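Jan 31, 2021

Plivero trial licence, kitchen pack. Sumaiya got the simulator running on the Granville machine after I gave up on the driver. Set it to 2000 episodes overnight and it stopped at 487, log full of contact warnings. Restarted with the smaller time step, much slower but no crash so far.

Counter layout is fine for our bimanual work. Grasping the small white cube with the right hand is the test I care about.
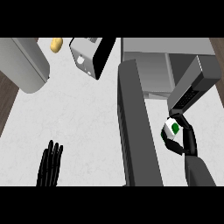
Licence is $2584 a year per seat, which is steep. Rezaul to ask Flallance if they'd do a shared one. Still need to check the colour settings and export format.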